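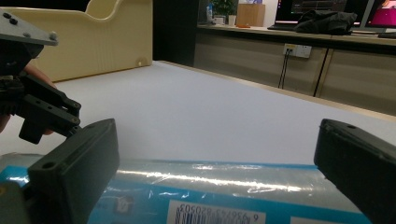 Blue cylindrical package in clear plastic wrap

Sutix Driver Manager review

By Ye-rin Geum

Sutix is a driver update program from Sullari. It scans a Windows PC, lists drivers that are out of date and installs newer ones. I ran it on a three-year-old Seker laptop with Windows 10 and on an older desktop with a Bhardwaj sound card.

The installer is 60 MB and does not add a toolbar or change the browser home page. The first scan on the laptop took under two minutes. It found old drivers for the touchpad, the card reader and the wireless adapter. All of them installed without trouble, although the wireless driver needed a restart and the program did not say so until the end.

The desktop went less smoothly. Sutix offered a sound driver meant for a newer card, and after installing it I had no front panel audio. The rollback button put the old driver back and the sound returned. Make sure "Create restore point" is checked under Settings > Backup. It is off by default, and I think that is a mistake.

Downloads in the free version are slow and you can install only one driver at a time. The paid version removes both limits and stores up to 20 driver backups. It also has an offline mode, handy if you reinstall Windows and lose your network driver. I did not test that part.

The driver list shows version numbers and release dates but no release notes. You have to look those up on the manufacturer's site.

Good: small installer, quick scan, working rollback
Bad: restore points off by default, one wrong match, no release notes

Works with Windows 7, 8.1 and 10, 32-bit and 64-bit.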